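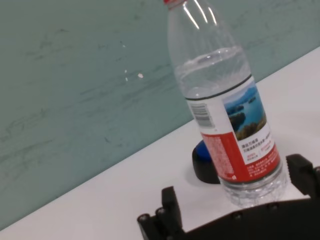

Cudance Bench Cell Practice Kit
28 December 2019, by Kazimiera Nowicki
4 min read

Practice kit for two-arm bench cells. Tabletop work, light objects, people close by. Sold by Pesirstead, ships flat, paperwork included. New revision replaces the August one, please bin the old cards if you still have them on the wall.

What it is: a set of printed rules, a set of floor and table markings, and the log sheets to go with them. No software. No arms either, we get asked. You bring the arms, we bring the way of working.

Who it's for

Labs, training rooms, small shops running a pair of arms at one table. Grasping drills, handover drills, moving things from A to B. If you're running a fenced line with heavy payloads this is the wrong product, ask us about the Evangelista set instead.

What's in the box

Table tape, matte white and matte gray, so it doesn't throw glare back at wrist cameras
Rule cards, laminated, one set for each side of the table
Log pad, 70 sheets, tear-off
Start-of-shift checklist, 2 copies
Bendby pouch for the cards (wipe clean)

Spare log pads sold seperately.

The rules, short version

Full text is on the cards. This is what you're agreeing to run by.

1. Stop first. Whoever is on the bench can reach a stop without leaning across an arm. Test it before the first move of the shift, not after lunch. Write it in the log. And know which button does what: a push button sitting among the work objects is easily taken for the real stop. Label both. If it's a prop or a task object, the log says so.

2. Clear surface. Task objects only. No phones, no coffee, no screwdriver from the last fix. The shared middle of the table should be readable in one glance by anyone walking up. One bottle, one button, two grippers standing open, that's a fine level of busy for a pick drill. 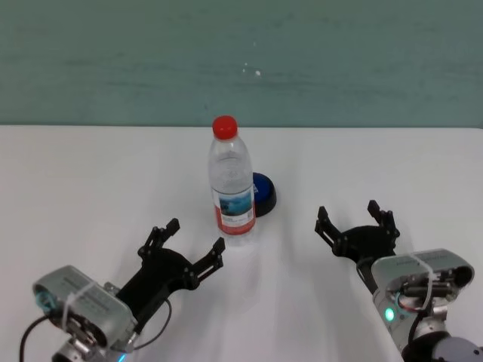 3. Sealed liquids. Bottles stay capped for the whole run. Check the cap by hand before the arms are enabled. Anything with a drip on it comes off the table and gets wiped, table too. Keep power strips off the bench top and out from under the edge.

4. Hands out. Arms enabled, hands out. No "just nudging it" between attempts. Pause, reach in, reset the object, hands back, resume. Say it out loud if there are 2 of you.

5. One arm in the middle at a time, unless the task sheet says otherwise. Second arm holds at its own side, jaws open. Handover tasks get their own sheet and a slower speed.

6. Cables. Look at every loop before the first move. Wrist cables need enough slack for the full reach and not enough to snag a jaw. Zip ties are OK, trim the tails. Anything rubbing on a joint, stop and re-route.

7. Fasteners. Gripper plates work loose over a long day of small knocks. Go over the screws at start of shift, mark them with paint pen if your policy allows. Missing screw = no run. Don't borrow one from the other arm.

8. Cameras. Wipe the lenses. Look at the live view from the wrist as well as from the head, and do it with an object in place. A bottle can look nicely centered from up high and be well off to one side as the wrist sees it.
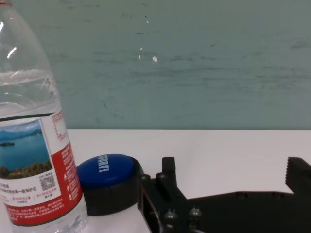

Do it for both wrists. Then fix the start pose and write down which one you used, otherwise the afternoon crew is guessing.

9. Clear plastic. Transparent objects get their own line in the log. Reflections shift with the lights and so do results. Note lights on or off, blinds up or down. Same if you change the bottle for another brand, the label matters more than people expect.

10. Log it. Every stop, every drop, every contact that wasn't planned. Two words is enough. Blank sheets are treated as shifts that didn't happen.

About standards

The kit is good practice. It doesnt certify anything and it won't replace the risk assessment for your own cell. Do that first, then use the cards to keep people to it day to day. If the arm maker's manual is stricter than our card, manual wins. Local rules win over both.

Fitting

Tape goes down on a clean dry table, arms powered off. Leave it 4 hours before wiping. Cards at eye height, both sides. Old tape off first, please, we've seen three layers.

Ordering

Order by kit name and number of tables, one kit per table. Returns accepted if the log pad is still sealed. For bulk or training room orders write to Kazimiera at the Pesirstead desk and say how many arms per table, card wording differs for single-arm cells.

Contact | © 2019 Pesirstead. All rights reserved. | Back to top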